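Trurulus在Başaran仓配点启用杯具归位自动化工位，岗位设置与排班同步调整

（12月，新闻稿）活动用品租赁企业Trurulus与自动化设备供应商Zosance共同宣布，Trurulus旗下Başaran仓配点的杯具归位自动化工位已完成验收，进入正常排班。首期启用两个工位，承担回库杯具的拾取、转移和定点放置。工位控制程序由Zosance的Zernideo软件生成，训练数据来自Başaran回库组员工的手持夹爪演示。

首期范围仅限杯具。桌布、相框、摆件、花艺用品及其他非标准物品仍由人工处理，暂无纳入自动化的时间表。

项目背景

Trurulus向婚宴、展会和企业活动出租桌面用品。每批物品回库后须经过拆箱、清点、目检、归类和重新配套等工序，其中归类工序的动作重复度最高。员工从混放的物品中取出杯子，按款式放入对应格位或置于配套底垫上，之后进入清洗或包装环节。

Trurulus目录现有264种杯具，款式之间在杯口直径、杯壁厚度、材质和重心高度上均有差异。租赁业务的特点是批次小、款式混杂、摆放位置不固定。Trurulus此前评估过以固定轨迹运行的取放设备，评估意见认为，每次更换款式都需要重新示教，停机时间超过了设备节省的工时，因此没有采购。

Selim Coşkun是Trurulus的仓配运营主管。他表示：“我们的问题一直出在换款。一批货里可能只有一小部分是同一种杯子，设备刚调好，这一款就做完了。所以我们给供应商提的第一项要求，是换款不停机，或者停机时间可以由班组自己控制。”

工作方式

Zernideo采用基于人工演示的训练流程。演示员双手各持一只手持夹爪，在普通桌面上完成拾取、提起、移动和放置。夹爪顶部装有印有黑白编码图案的立方体标记，用于确定夹爪在空间中的位置和朝向；夹爪上的相机记录末端附近的画面。一段演示从夹爪进入工作区开始，到杯子放稳、夹爪完全退出为止，中途不得换手，不得用手指直接扶正杯子。

工作台面不做清空处理。演示时，桌上保留与回库现场相近的杂物，包括瓶装水、胶带卷、盒子和带框摆件，桌布也使用带花纹和文字的款式。按照Zosance的技术说明，背景越接近实际工况，训练后的程序对无关物品的误判越少。摆放位置由演示员在每组开始前自行变动，变动方式须符合当日任务单的要求。
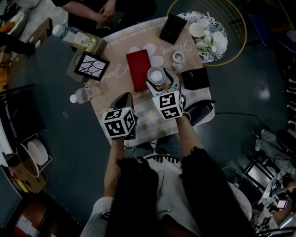
图一：双手各持一只手持夹爪进行杯具操作，右侧夹爪夹住一只带灰色杯沿的白色杯子。

回库组在验收前共提交864段有效演示。有效演示的判定条件由双方共同制定，写入项目附件，主要包括以下几项：

一、夹爪标记在拾取和放置两个阶段均可识别；
二、杯子在移动过程中没有脱落，也没有与其他物品发生碰撞；
三、放置后杯口朝上，杯底完全落在目标物表面；
四、画面中出现的人员已签署知情同意书，面部已按要求模糊处理。

不符合条件的片段不进入训练，也不计入演示员的工作量考核。Trurulus解释，若按合格片段计酬，演示员会倾向于选择容易夹取的款式和位置，难度较高的样本将会不足。因此，演示时段一律按工时计薪，费率与回库组正常班次相同，另加技能津贴。

夹持部分的技术要求

杯具类物品的主要难点在于夹持力与接触位置。纸杯壁薄，受力过大即产生折痕；瓷杯表面光滑，受力不足时会在提起阶段下滑。Zosance为Başaran配置的手持夹爪与工位机械臂末端采用相同的夹指几何尺寸和接触材料，演示中的开合量可以直接映射到机械臂，无须换算。

演示员在训练课程中需要掌握三种接近方式：从上方垂直接近、从侧面水平接近，以及在邻近有障碍物时的斜向接近。斜向接近的操作时间最长，也是初学者出错最多的方式，常见错误是夹指外侧先碰到相邻物品，使目标杯发生偏转。课程为此安排了单独的练习时段，由已经通过考核的同事带教。

放置阶段另有要求。杯底接触目标面之后，夹爪须先停顿，再缓慢张开，最后沿接近方向的反向退出。省略停顿会使松开瞬间的侧向力传到杯身，轻质杯因此移位。此项要求最初没有写入操作卡，回库组在试录阶段提出后，Zosance将其列为标准步骤。
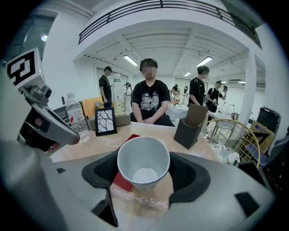

图二：手持夹爪上的相机画面。白色纸杯位于两片黑色橡胶垫之间，下方为红色文件夹。

Gil-soo Seok任Zosance的应用工程师，负责Başaran项目的现场调试。据他介绍，夹爪上的相机与头部视角的画面在训练中分工不同：前者用于判断杯口与夹指的相对位置，后者用于判断目标物在桌面上的位置以及周围有无遮挡。“两路画面的时间必须对齐。只要有一路延迟，程序学到的闭合时机就是错的，杯子还没到位，夹指已经开始动作。”Seok说，“现场花时间最多的是对时和标定，算法部分反而比较顺利。”

标定工作目前由回库组在每班开始前完成。操作卡规定，先检查标记立方体各面有无污损、松动，再将夹爪置于标定座上执行归零，随后录制一段空夹开合动作，由软件自动核对。核对未通过的夹爪不得用于当班演示，须挂牌送修。该流程不需要编程知识，班组可以独立执行。

验收结果

验收在Başaran仓配点的实际排班时间内进行，所用杯具由回库组从当日到货中随机抽取，Zosance人员不参与抽样，也不接触样品。双方约定以100次连续取放为一组，组内出现杯具破损即判定该组不合格；未夹起、放置偏位和人工介入分别记录，并按合同约定的限值判定。两个工位均在验收期内达到合同要求。

验收报告同时列出了三类遗留问题。第一类为带把手的杯子，把手朝向与夹指平面重合时，工位会放弃拾取并请求人工处理。第二类为透明玻璃杯，在强反光台面上识别不稳定，目前通过更换桌布和调整灯具位置缓解。第三类为叠放的杯子，首期工位不做拆叠，叠放杯须由员工先行分开。上述三类情况均已写入班组操作卡，后续通过补充演示逐项处理，完成期限尚未确定。

岗位与排班变化

自动化工位启用后，Başaran回库组的人员编制不变，岗位内容有所调整。原归类岗拆分为三种任务：工位值守、演示录制和人工归类。员工在一个班次内轮换，任何一人连续从事演示录制的时间不得超过排班规则规定的上限，达到上限后必须转入其他任务或休息。

工位值守人员负责上料、处理工位的求助信号、更换目标格位以及记录异常。一名值守人员同时负责两个工位。工位发出求助信号后自动暂停，夹指保持当前开合量，直至值守人员确认。值守人员有权在任何时候停用工位并恢复人工作业，停用无须事先批准，只需在交接记录中写明原因。

演示录制人员使用手持夹爪，坐姿或站姿均可。手持夹爪的重量由手腕和前臂承担，长时间向前伸臂会增加肩部负荷。Trurulus根据试录期间的员工反馈调整了两处：一是将常用目标物的位置移近演示员一侧，二是允许演示员在两段录制之间将夹爪放下，不再要求保持待命姿势。录制节奏由演示员自行决定，软件不显示同事之间的速度对比。

人工归类仍是工作量最大的任务。回库物品中，织物、框架、花饰和成套摆件的比例较高，形态变化多，目检时还要判断污渍、缺口和配件是否齐全。Coşkun指出，目检在可预见的时间内不会交由设备完成，原归类岗减少的工时首先补充到目检环节，以降低配套错误造成的返工。

Yolanda Villalobos在Trurulus负责人力资源事务。她说明，岗位调整前，公司与回库组逐人进行了面谈，员工可以选择不参加演示录制，选择结果不影响现有薪级和班次。参加者须完成夹爪操作、标定和异常处理课程，通过考核后领取技能津贴；津贴随资格发放，不因某周没有安排录制而停发。“有几位员工起初担心，录完动作以后自己就没有活干了。我们把岗位编制承诺写进了书面协议，同时写明了协议的期限和重新协商的条件。”Villalobos说，“期限到了要重新谈，这一点我们没有回避。”

演示数据的使用

演示数据涉及员工的操作动作和工作环境，其归属和用途由Trurulus与Zosance的数据协议约定。协议的主要条款如下：

演示画面仅用于Başaran仓配点工位程序的训练、测试和故障分析。用于其他客户或其他产品时，须另行取得Trurulus和相关演示员的书面同意。

画面中的人员面部在进入训练库之前进行模糊处理。录音功能默认关闭。

演示数据不得用于个人绩效评价，主管人员没有按姓名检索录制片段的权限。

员工撤回同意后，其尚未进入训练的片段须予删除；已进入训练的片段在下一次重新训练时剔除。

Barış Karakaya是Zosance的数据管理负责人，他确认上述权限已在Zernideo的Başaran实例中配置完成，访问日志由双方分别保存。关于撤回同意的执行周期，Karakaya表示，目前取决于重新训练的排期，双方正在商定一个固定的最长时限，商定后将作为补充条款向员工公布。

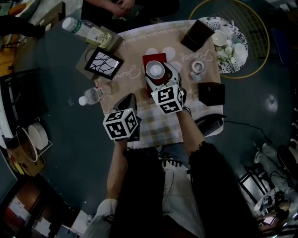
Nermin Dağdelen认为，现有协议对演示工作的界定仍然偏窄。按照她的说法，员工用夹爪录下的动作里包含多年分拣积累的判断，例如先取哪一只杯子、从哪一侧下手、碰到不稳的台面时停多久，这些判断进入程序以后会长期产生收益，而技能津贴只覆盖员工在岗期间。她建议在下一轮协商中讨论一次性的贡献补偿，并且“把演示员的资格证明写成可以带走的形式，换了单位也能用”。她同时认可按工时计薪的做法，认为录制期间没有出现赶速度的情况，与这一规定有直接关系。

Trurulus对此回应，资格证明的格式可以在本轮课程结束前修改，增加课程内容、操作设备类别和考核项目的说明。贡献补偿涉及薪酬结构，将列入协议到期前的协商议题，公司目前没有预设方案。

维护与换款流程

新款杯具入库时，回库组先用现有程序试运行。试运行合格的款式直接加入工位目录；不合格的款式由班组填写补录单，注明杯具材质、主要失败形式和发生阶段，再由演示员按单录制。补录数据上传后，Zernideo生成候选程序，候选程序须在停用正式任务的情况下完成试运行，经值守人员和班组长共同签字后方可替换原有版本。原版本保留，可随时回退。

换款期间，受影响的工位转为人工归类台，台面高度和照明均符合人工作业要求，员工无须另行搬运物料。这一安排满足了Trurulus最初提出的换款要求：程序更新可以放在到货较少的时段进行，由班组决定时间。

日常维护包括清洁夹指接触面、检查相机镜头、紧固标记立方体以及检查线缆走向。线缆不得横穿人员通道，临时敷设时须加盖线槽。接触面出现硬化、开裂或粘附残留物时应更换，更换后重新标定。备件存放在仓配点，由Zosance定期补充。

安全方面，机械臂工位设有围挡和联锁装置，开启围挡即停机。演示区与机械臂工位分开设置，演示区只使用手持夹爪，不存在自动运动部件。参观人员和拍摄人员进入演示区须由班组人员陪同，录制进行时不得触碰台面物品。

后续安排

Trurulus与Zosance计划在首期工位运行稳定后，优先处理带把手杯具的拾取问题，补录工作已排入回库组的任务单。透明玻璃杯的识别改进需要更换部分照明设备，Trurulus正在核算改造费用。拆叠功能须增加夹指行程，属于硬件变更，Zosance将另行提交方案。

其他仓配点是否采用同类工位，Trurulus尚未作出决定。评估依据包括Başaran的异常记录、返工率、员工轮换情况以及肩部和手腕不适的申报情况。评估结果将先向各仓配点员工通报，然后对外公布。

关于Trurulus

Trurulus从事活动用品的租赁、配送和回库处理，产品包括杯具、餐具、桌布、座椅及桌面摆件，客户为活动策划机构、酒店和企业。Başaran为其仓配点之一。

关于Zosance

Zosance设计和供应小批量、多品种作业所用的自动化工位，产品包括手持夹爪、末端执行器以及Zernideo训练与控制软件。

编辑须知：文中所述验收结果仅适用于Başaran仓配点首期启用的两个工位及验收报告所列杯具范围。协议条款以双方签署的文本为准。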